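Drudport Home Goods – Customer Help Desk
Ticket 2093
Product: Jirum swing-lid bin, small, beige with white lid
Subject: Lid won't swing back to center once a bag is in
Status: Open, waiting on customer
Opened: 9/29/25

Customer wrote:

Hello there, and thank you in advance to whoever picks this up. I bought two of these little bins back in May, one for the upstairs bathroom and one for the sewing corner, and I have been very fond of them both. The sewing corner one still behaves beautifully. The bathroom one has started to sulk. I push the flap to drop in a cotton ball or a tissue, and instead of swinging back level it stays tipped inward, so you get a lovely view of the trash until somebody comes along and nudges it.

I have tried a few things already, so let me save you the trouble of asking. I washed the lid in warm soapy water and dried it well. I swapped the lids between the two bins, and the bathroom bin went right on sticking with the good lid on it, while the sulky lid worked fine in the sewing corner. I also tried it with no bag at all, and then it swung perfectly, which makes me think the bag has something to do with it. The bags are Firkomberg, from a box of 500, and they are honestly too big for the job, but I had them on hand and I hate to waste them.
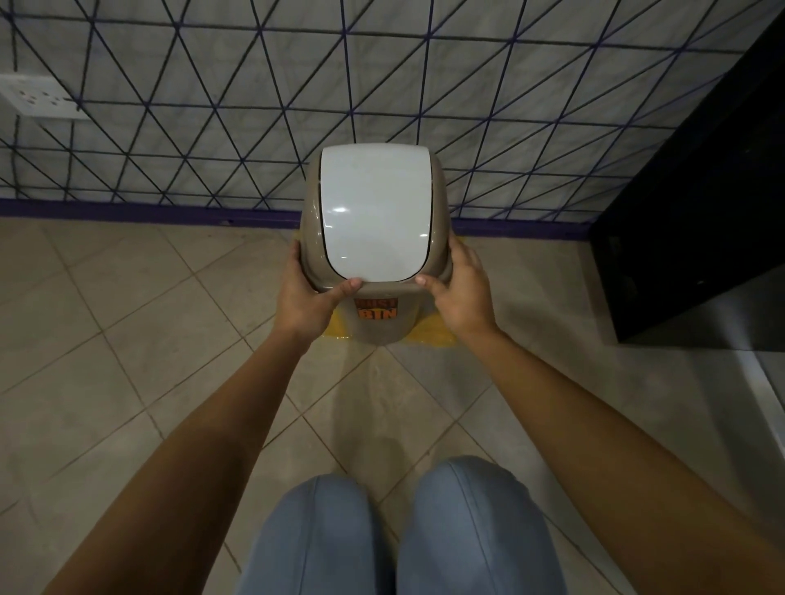 Bag size is where I would love some advice. I fold the extra down over the outside the way my mother always did, and then press the top back on over it. With a bin this small there is a lot of extra to deal with, and you can see the yellow flaring out at the bottom and poking through up by my fingers too. I have tried tucking it tighter, and I have tried a rubber band under the rim – the band held for a day and then rolled up and popped off behind the toilet. Should I be trimming the bags? Is there a right way to seat the lid so it doesn't pinch? The card that came with the bin only says to wipe it clean and keep it away from heaters.

One more thing, in case it matters. I press down on both sides of the rim at once, and I hear a click on the left but never on the right. On the sewing corner bin I get two clicks. That one has a plain paper bag in it with the top rolled down inside, and it only ever sees thread ends and bits of fabric.

I am not asking for a refund or anything of that kind, I only want it to close. If it needs a new part I am glad to pay for one. I can take the lid off and measure anything you like. 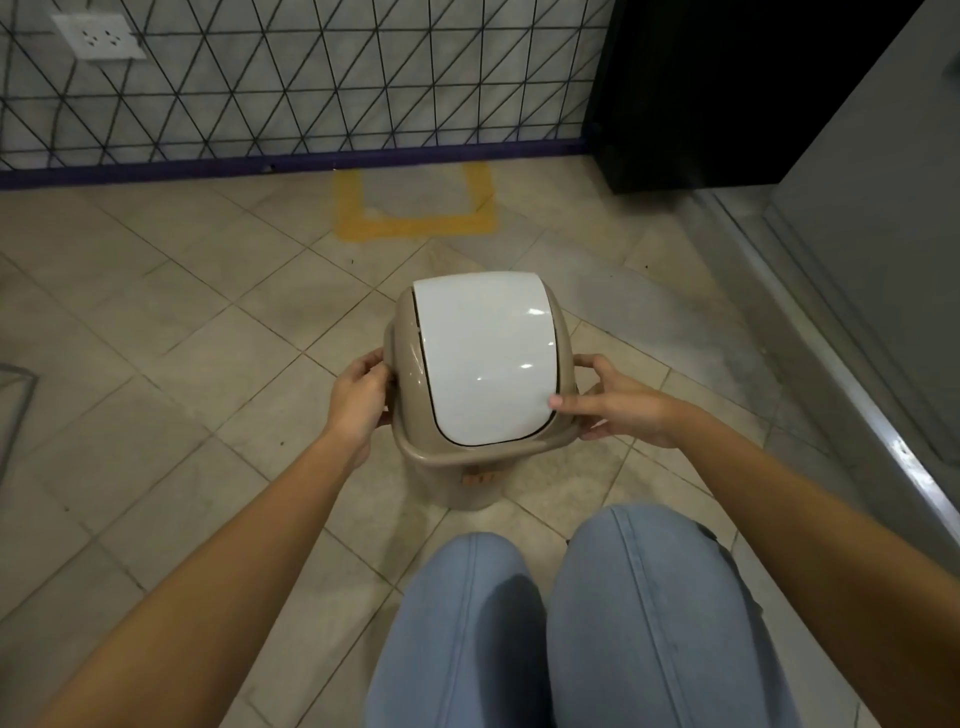
Help desk reply: thank you for such a thorough write-up, and especially for swapping the lids, as that rules out the flap itself. The missing click on the right is our best clue. When a thick fold of bag sits between the lid and the rim, one side rides a little high, the flap tilts, and it rubs on its way back. Please take the lid off, lift the bag out, and cut 15 cm from the top. Put it back with only a narrow cuff over the rim, smooth out any bunching on the right, and press that side down first until it clicks. Then do the left. If it still sticks with the short cuff, run a fingertip along the inside of the rim on the right and tell us if you feel a rough spot or a crack. We can send out a Jacquet replacement rim clip if you do.

Customer wrote:

Bless you, that is very clear. I will hunt up the good scissors after supper and write back with how many clicks I get.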